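**Visit notes, 2/25/18 – Softić open day**

The bus let us out on the wrong side of the building, so our first look at the future was the loading dock. Coffee was at the far end, past a Fimow banner and a coat rack with 17 hangers.

Softić collects examples for a learning system called Nider. People do small household chores with a gripper in each hand, over and over, and Nider is supposed to pick up the habit. The target for this batch is 1680 runs. They had 358 when we arrived, and the guide said the number the way people mention their weight.

I had expected something louder. It's mostly carpet, curtains and a person tidying up. Each run begins with the objects put back out on the table, a little differently from last time, and a run where something gets dropped is kept and labeled as a drop. I asked who decides what counts as tidy. There is a document for that – 1000 lines long, apparently, and still being argued over.

We stopped longest at the toothbrush. 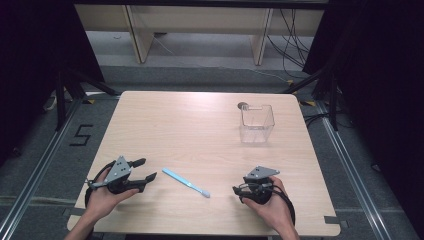
*Station 5: two grippers, one toothbrush, one clear container.*

Visitors may try the grippers after lunch. I did, and would rate myself below most toddlers. My runs were not saved. Next stop is Jasura in July, where I'm told there are chairs.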